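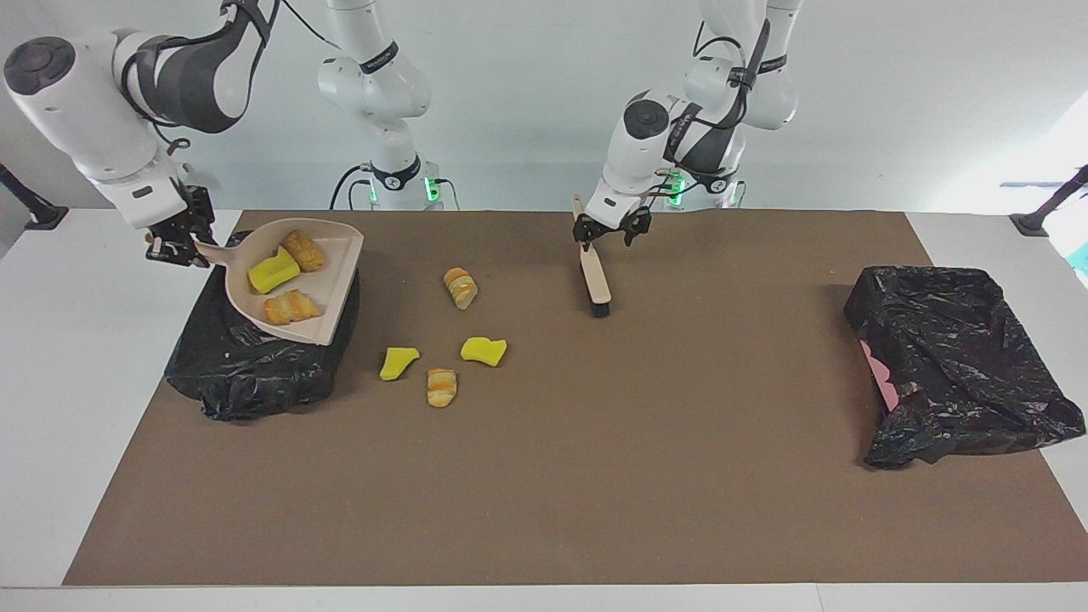

A commenter on an older thread here wrote that mil thickness is the only number worth reading on a box of garbage bags, and that everything else on the label is marketing. I bought on that basis and the results have been mixed. I would like to know what I am missing.

Trash bags: does thickness predict tearing?
Posted in Household Supplies, Tuesday

Background. I clean out rental units between tenants. Most of what goes into the bags is ordinary kitchen trash, floor sweepings, broken drywall, and the occasional load of wet carpet pad. I was using Stosto black bags, labeled 1.2 mil. They tore at the side when dragged. I switched to a Venura bag labeled 3 mil, which costs a good deal more per bag. The Venura does not tear at the side. It does split along the bottom seal, usually when lifted over the rim of the dumpster, and usually with less weight in it than the old bags carried.

The heaviest bag that has failed so far was 34 pounds on a bathroom scale. The lightest was 28 pounds, mostly tile and sweepings. The box gives a capacity in gallons and no weight rating.

Is this a bad batch, or is thickness the wrong thing to shop by? I would also like to know whether the seal type matters and how to tell which one I am buying. The listing photos do not show the bottom of the bag.

3 answers, sorted by votes

Accepted answer

Thickness predicts puncture resistance fairly well within one type of plastic. It does a poor job of predicting seal strength, and seal strength is what you are describing.

There are two separate questions here, the film and the seal.

Film. Black bags are generally made from low-density polyethylene, linear low-density polyethylene, or high-density polyethylene. High-density film is thin and crinkly, feels a bit like paper, and carries a fair amount of static weight. Once it is nicked, the nick runs. Linear low-density stretches before it tears and is the better choice for anything with corners. Plain low-density falls in between. A bag with a lot of recycled content can be any of these and may vary from roll to roll. Comparing mils across different films tells you very little.

Seal. The common ones are flat, star, and gusset.

A flat seal is a single straight weld across the bottom. It is strong along its length, but the two corners stick out and do not fill, so the load sits unevenly.

A star seal is folded several times and then welded. It distributes weight well and seldom leaks. The bag comes off the roll narrow, and you have to open it out.

A gusset seal has the sides tucked in before welding. The weld passes through four layers at the edges and two in the middle. The point where four become two is weak, and it is a common place for a bottom split to begin.

Open one of your bags and look at the bottom. If the sides are folded inward, you have a gusset seal. A thick film makes this type harder to weld correctly, since the sealing bar has to heat all four layers through. An underheated weld can look normal and peel apart under load.

Check where the splits start. If they start at the fold on most bags, the seal design is the likely cause. If they start at random along the weld, I would suspect the batch and ask Venura for a replacement box.

For tile and drywall, buy a linear low-density bag with a star or flat seal and fill it less. Dense debris should stop at a third of the bag's height. Support the bottom with one hand when it goes over the rim — the drop on the far side loads the seal more than the lift does.

Second answer

I use the Trenden ones from the farm store and have never had one split. I don't know what the seal is. They come 93 to a box, which is an odd number, and the box lasts me most of a year. Put the tile in a bucket and don't bag it.

Third answer

Agree with the accepted answer on seals. Two additions.

Temperature matters. Polyethylene stiffens in the cold, and a box kept in an unheated truck will behave differently in January than it does in May. Bring the roll inside the night before.

Also check how the capacity is listed. Yang sells two bags with the same gallon figure and different dimensions, one of them wide and short. For heavy material the wide one is easier to lift but harder to tie. Length and width are usually printed on the end flap, in small type near the lot code.

Comment from the original poster

Gusset. Four of the five I kept had split at the fold. I will finish the box on kitchen trash.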